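Soft toys get their own table at Prullbridge swap morning

The toy swap at Prullbridge is back for May, and what a lovely turnout of fluff it promises! Wogan, the group that runs it, has given soft toys a table of their own after 77 of them were handed in last time, and the sorting is well under way. Among the early arrivals is a chubby pink plush, a bit like a beaver, with small rounded ears and a paler belly.
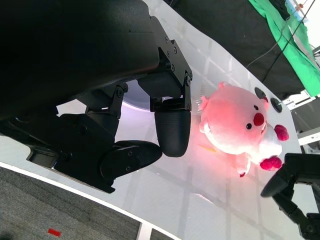

Senarent wrote on the swap's message page that the teddies used to end up squashed under the jigsaws, and that a separate table was long overdue. Plenty of other regulars agreed.

Every toy is looked over for loose seams and missing eyes before it goes out. Pompoms get a good tug too, as they are often the first bit to come away. Anything that needs a stitch goes in the mending bag, and the rest is ready to be picked up, squeezed and argued over by the under-fives.
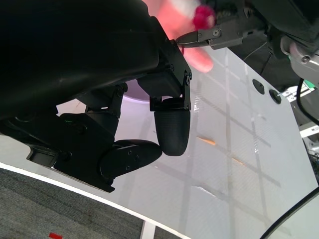

Prirkamlow
Community reporter

Doors open at 2pm and there is room for 60 families. Bring up to two clean soft toys per child and take the same number home. Battery toys should go to the side table by the door, please, with the batteries taken out.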